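Software Developer, Gripper Control — Zosard, Gondcombe

You'll work on Trundari, our planning and control software for two-handed table tasks. Most of it is C++, with Python tooling. 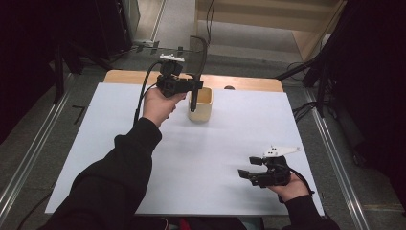

Bakalis, on the planning side, says the logs matter more than the planner and wants someone who'll read them.

Contract is to June, 114 days, with a chance of renewal.

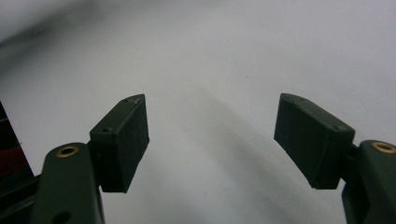 Perception is the other half of the job. You'll estimate jaw opening from the gripper's own view — the green pads and brass-coloured rings are your reference points.

Apply with a resume and a code sample by Jan 5, 2020.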